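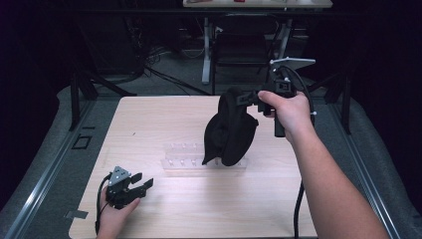 Zameck recalls black cotton napkins over dye transfer

3/8/18

Textile supplier Zameck has recalled 2,902 packs of black cotton napkins after tests showed that the dye can transfer to other fabrics in the wash. The recall covers one production lot, made in January at the company's Iltmont plant and shipped to restaurants, caterers and two retail chains.

The fault was traced to the rinse stage. Reactive dye bonds to cotton during a hot alkaline bath, but a portion of it never bonds and has to be washed out before the cloth is dried. According to the company, a valve on one rinse tank was set to the wrong cycle and the final hot rinse was skipped. The loose dye stayed in the cloth and comes out at wash temperatures above 104 degrees Fahrenheit.

Pliltgate, the laboratory that ran the tests, washed samples from the lot next to undyed cotton strips and graded the staining on a five-step scale, where five means no visible change. Samples from the lot scored 2. Zameck's own limit for table linen is 4. Samples from the lots made before and after it met the limit.

No injuries or skin reactions have been reported. The complaints received so far concern white tablecloths and uniforms washed in the same load. Color loss in the napkins themselves is slight and may not be noticed until other items have been stained.

The affected packs carry a lot code beginning with IL and ending in 72, printed on the paper band and repeated on the sewn-in care label. Packs without the band can be checked by the label alone. Napkins in other colors were dyed on a separate line and are not included.

Customers can return the packs, opened or unopened, for a refund or a replacement. Bastos, which handles distribution for the region, will collect orders of 1,000 napkins or more at no charge. Smaller orders should go back through the store or dealer that sold them. Claims for stained linen need a receipt and one stained item — photographs will not be accepted for amounts over $72.

Until the packs are returned, they should be kept dry and stored away from light fabrics. Zameck advises against trying to fix the dye at home with salt or vinegar. Neither works on reactive dye once the cloth has been dried.

The Iltmont plant has since added a conductivity check to the rinse tanks, and cloth will not move to the dryer until the reading falls below a set value. Shipments of black napkins from other lots continue as normal.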